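Balancing a hydronic system after radiator swap – lockshields or pump curve first?
Heating and Plumbing > Wet systems

vorham_flats
Posted 7:42 pm
Two-story house, 11 radiators on one two-pipe loop, condensing boiler. I replaced three old column radiators with steel panels in February and the upstairs back bedroom has been weak ever since. Flow temp is set to 60 C. Return at the boiler is close to flow, so I assume water is short-circuiting through the nearest radiators. Pump is a Strebel on fixed speed 3. Do I turn the pump down first or start throttling lockshields?

ductless_dan
Posted 8:05 pm
Pump first. Speed 3 on a house that size is too much. You will be fighting velocity noise at every valve you close. Drop to 2, wait an hour, measure again.

grey_manifold
Posted 8:31 pm
Disagree. If the index radiator is already starved, less head makes it worse. Throttle the near ones, get the far one hot, then reduce pump speed until the delta T across the boiler is where you want it. The Prundero installer guide gives the same order.

ductless_dan
Posted 8:40 pm
The Prundero guide assumes a modulating pump. This one is fixed.

grey_manifold
Posted 8:52 pm
The order doesn't depend on the pump type. Resistance distribution is set by the valves.

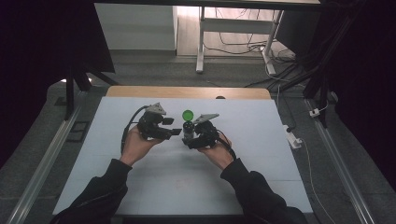 Lockshield settings are easy to get wrong because most of the flow change happens in the first part of a turn. Close fully, note the position, then open a quarter turn on the nearest radiator and work outward. Check both tails of each radiator with a clamp thermometer. Adjusting one valve moves the flow at all the others, so go around the house twice. I think of each radiator like the green ball on its little stand, with a gripper facing it from either side: you have flow on one side and return on the other, and you need a reading from both before you touch anything.

vorham_flats
Posted 9:20 pm
Understood. Nearest radiator was open more than four turns. Closed it to a half. Back bedroom flow tail went up within the hour, return tail still cool.

fladeddale_heat
Posted 9:47 pm
Cool return with a hot flow tail can also be air or sludge. Bleed it before you change anything else. I chased a balance problem at a place in Fladeddale for a whole weekend and it was magnetite in the bottom of one panel.

ductless_dan
Posted 9:58 pm
Agree on bleeding. Still think speed 3 is wrong.

vorham_flats
Posted 10:36 pm
Bled it, got a few seconds of air. Return tail is now 11 degrees below flow. Will do the second pass tomorrow and try speed 2 after that.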